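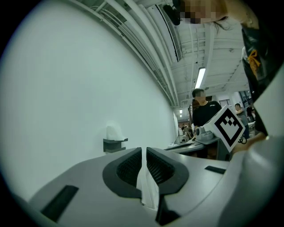

4.2 Shared workrooms and the long table

We now turn to the rooms where people work side by side at one long table. Of all the room types in the Vestcombe study, this was the one we most enjoyed reading about in the diaries, and it gave us some of our richest material. Participants wrote 622 entries about shared workrooms, out of 3,457 in the full set, and many of them run well past the short note we had asked for.

What stands out first is how much the table does. People described it as a place to put things down, to stand and talk, to spread out a half-finished job and leave it there until the next morning. In the coding scheme developed by Talukder and Sivakumar, we had set up separate codes for "work surface" and "meeting place," and we soon found that 562 of the workroom entries carried both. We were delighted by this overlap! It fits well with the Herath model of room use, in which a single large piece of furniture can anchor several activities at once.

The upper part of the room matters too, and here the entries surprised us. Figure 4 shows a workroom with a long table running toward the back, white conduits and pipes across the ceiling, a ventilation grille, and a lit fluorescent tube. Several diary writers in other rooms had a lot to say about features of this kind — the hum of the air supply, the evenness of the light, whether a pipe overhead made the room feel lower than it was. One writer at the Skasero site kept a running record of which end of the table felt drafty, and moved her stool to match.

Plain white walls drew mixed comments. Some participants liked having a calm background while they worked. Others wanted shelves, hooks, a clock, anything that would take clutter off the table.

Figure 4. A shared workroom with a long table, white walls and exposed ceiling services.

We return to wall storage in Section 4.3, where the Woleck rooms offer a useful contrast.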